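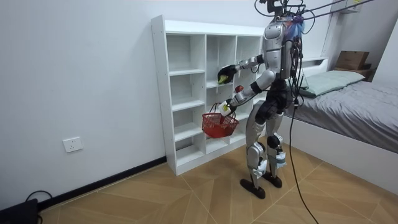

Figure 1. The humanoid at the cubby shelf, one hand in an upper compartment and the other holding the red basket.

Unit 8: When the Robot Thinks It Has Let Go

Welcome back, everyone, and thank you for the thoughtful write-ups on battery faults. This week we stay with the shelf task and look at a fault that cost the Masholm bedroom setup most of February, and which I think has more to teach than many of the dramatic ones.

The job sounds easy enough. The robot carries a basket to the shelf, takes out small items and puts them in the cubbies. Look at the lower hand in Figure 1, though, and you will see it has hold of the basket's handles and a small white item with a yellow label, all in the one grip. Please keep that in mind as you read on, for it matters a good deal.

What went wrong

In a batch of 54 runs, the arm pulled back 5 times while the fingers were still partly closed on something. Four of those ended with an item on the floor. In the fifth, a basket handle stayed hooked on a finger, the arm kept going, and the robot was tugged off balance and stepped backward toward the bed. The overhead tethers took the load and no one was hurt – but a person standing there would have been in a bad spot.

Why it happened

The controller, Plaleo, called a release complete once the finger motors had been told to open and 50 milliseconds had gone by. It never checked where the fingers were. Ka-ming Chang, who went through the logs, found that the fingers were often still moving at that point, and slower still after a long hold on a heavy basket.

What was changed

The release step now waits for a finger position reading, and the arm stops if the wrist feels a pull it doesn't expect. People also stay clear of the space behind the robot, and of the trailing cable on the floor, whenever the arms are live.

For next time

Read the Parnstead notes on grip sensing, and the short Lopes chapter on safe stops if you can manage it. Then write a page on this: if the finger sensor itself fails, what should the robot do with a basket in its hand? Stopping dead is one answer – do think about whether it's a good one when the robot is halfway through a step.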